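Home | Stories | Poems | Submit | About

The Toltari Road

Posted Aug 23, 2024

My aunt left me the ferry ticket in her will. Not the house, not the car, just the ticket, folded into an envelope with my name on it and a note that said "Go in October, take a sweater, don't talk to the dentist." So of course I went! I had a sweater. I figured I could handle a dentist.

The boat to Toltari leaves from Stisska, a town so small that the bus driver had to ask me where it was. I bought a cheese roll at the Grecu bakery (5 stars, I still think about it) and sat on the harbor wall with my bag between my feet, trying to remember the last thing my aunt had said to me. I'm pretty sure it was something about gutters.

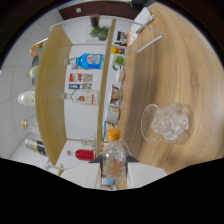 Anyway, the boat was late, and when it came in it had exactly two passengers on it, and one of them was wearing a white coat. I looked at my shoes. He sat down next to me on the wall anyway.

"You have her jaw," he said.

Well, what do you do with that? I said thank you. He told me the crossing took four hours, that the soup on board was fine if you got it early, and that he had once waited more than 50 days in Udel for a letter that my aunt swore she'd mailed. He wasn't mad about it, or he'd been mad so long it had gone soft. I kept thinking about her note, and I kept nodding, which isn't technically talking.

Then the horn went and I got up, and he handed me a little paper bag with the top rolled down tight. "She'll want these back," he said. I told him she was dead. He said he knew that, he'd read the paper, and would I please just take the bag.

I put it on the cabin shelf and didn't open it until we were out past the lighthouse – buttons, all of them green, and one key. I held the key the whole rest of the way, and by the time the island showed up my hand smelled like pennies. 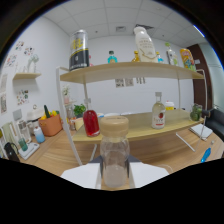 Small jar with a screw-top lid, shelves behind.

There was a woman on the dock at Toltari holding a sweater a lot like mine, same collar, same ugly brown. But every button was missing. She looked at the bag first and then at me.

"You talked to the dentist," she said.

Recent stories
The Good Umbrella
Night Bus to Udel
My Brother's Goose
What We Did With the Piano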